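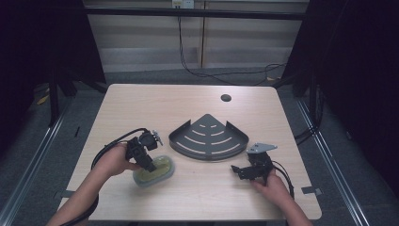

Soap dish and corner shelf, two-handed, at the Granley workroom.

Kombo at Granley: the jaw fault gallery

Brulotska has been telling people since autumn that Kombo, its two-armed household robot, would learn to tidy a bathroom by copying human hands. I've been through Granley twice now, once when everything was going well by their account and once after it had come apart. This page is mostly about the second visit. The pictures are of the bench work the robot learns from, and if you came hoping for smoke and bent metal I'm afraid the fault was a number in a file.

A bit of background for those who skipped the earlier galleries. The robot arms live in another room. At the bench a person holds a gripper in each hand and does the job the robot is meant to do, over and over, and the grippers record where they are and how far the jaws are open. Brulotska calls each go a demonstration. The target for the soap dish task was 1000 of them, and on my first visit that figure was offered to me with a good deal of pride, as though the count settled the matter. I asked what checks were run on them. I was told the checks were automatic.

What went wrong

The left gripper began reporting its jaws as more closed than they were. The error grew over a session and went back to nothing whenever the unit was restarted, so the morning check always passed. By the end of a long afternoon the reading was out by 12 millimetres, and on a small object like a soap dish that is the difference between holding it and holding air.

The person at the bench wouldn't notice. Your hand knows when it has hold of something, and you carry on regardless of what the file says. The software didn't notice either, as the numbers were all within the range a working gripper could produce. They went into the pile with the rest, and the pile went off to training.

Kombo first ran the task on its own arms in October. It reached for the dish properly, I'm told, and brought it over the shelf properly, and then it squeezed far harder than anyone had ever meant it to. Two dishes cracked. On a later run one let go sideways and left the table at speed, and it was only at this point that somebody hit the stop. There was a person inside the line at the time, adjusting a shelf. They weren't hurt. Brulotska's write-up calls this "an unplanned release of the workpiece", and I'd suggest that a piece of hard plastic flying past somebody's ear deserves plainer words than that.

About the shelf

The corner shelf is a fussier thing to work with than it looks. It has a raised lip along the curve and it's slotted through the base, and a dish lowered at the wrong angle will catch. People correct for this without thinking, with a small tilt of the wrist at the last moment. Whether a robot picks that up from recordings is a fair question even when the recordings are good. I've put it to Brulotska before and the answer was that more data would take care of it.

More data was precisely what they had by then, and 300 of the demonstrations carried the bad jaw reading.
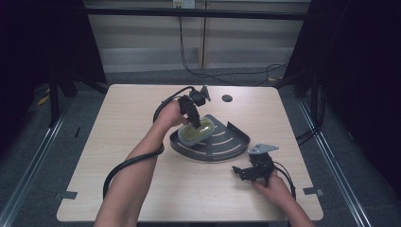
So that's getting on for a third of the set, and it had been sitting there for weeks. The number comes from Brulotska's own review, which I was allowed to read but not to copy. Credit where it's due, they did let me read it. The review took 12 working days, during which the bench was shut and the robot was shut off as well.

Who made the grippers

Brikska did, and Brikska's position is that the sensor in the jaw was fine and the cable was to blame. The thinking goes that a cable looping back along the forearm gets flexed every time the wrist turns, the connector works loose by a hair, and the reading drifts. Brulotska's position is that a hand-held tool ought to survive being held in a hand. I have more sympathy with the second view, though I'd like it better if the same people hadn't signed off on the units after a single day's trial.

Neither side has shown me a test that settles it. The suspect cable was swapped out before anyone thought to measure it, and then it was thrown away. I asked about this twice. It's the part of the whole business that bothers me most, more than the cracked dishes, and it gets one sentence in the review.

What has changed

The jaws are now opened and closed on a gauge block at the start of a session, at the meal break and at the end. If the last reading disagrees with the first, the whole session is set aside. It's slow and dull and the operators don't enjoy it. It would also have caught this fault on the first afternoon, and it needs nothing cleverer than a lump of steel and a clipboard.

The cables have been given a clip at the elbow to take the strain. I watched one of the clips come off during my visit. It was put back on.

Closing force on the robot arms has been capped for anything that might shatter, which strikes me as something you'd do before the first run. And nobody goes inside the line now while the arms have power, a rule which had apparently existed all along on a laminated card by the door.

What hasn't changed

The target is still 1000. The bad demonstrations are being redone to bring the tally back up, and I couldn't find anyone willing to say why that number and no other. It was in the funding plan, so it stays.

Brulotska also says that Kombo will be shown doing the soap dish task in public before winter's out. I asked if the person who presses the stop button would be standing closer this time. They took it as a joke, and I let them, but I'd still like an answer.

A few notes for the people who write in

The shelf and dish are ordinary bathroom bits. I've been asked in the past whether these things are specially made for the robot, and at Granley they aren't.

The right gripper never showed the fault. Brikska says that supports the cable theory, given that the left hand did more of the turning in this task. It could as easily support the theory that the left one had a bad sensor. Two units is a poor sample whichever way you lean.

I haven't seen Kombo run since the retraining. If I'm let in to watch, the pictures will go up on a new page and the link will be added to the Granley index. Corrections are welcome from anyone at Brulotska or Brikska, particularly if they come with the measurements attached.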